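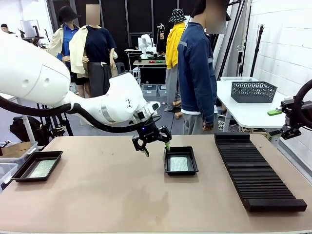
How should a work table be laid out when flat sheets have to be kept in trays? We settled on giving every sheet a tray of its own and leaving bare table between the trays, so there is always somewhere to put a hand down.

Our group spent most of October on the Letlow project, and I think we enjoyed the arranging more than any of us expected to! We tried 3 layouts, and the one we liked best kept the slotted rack off to one side - handy, but well clear of the trays. The marks on the tabletop we left for next term's group.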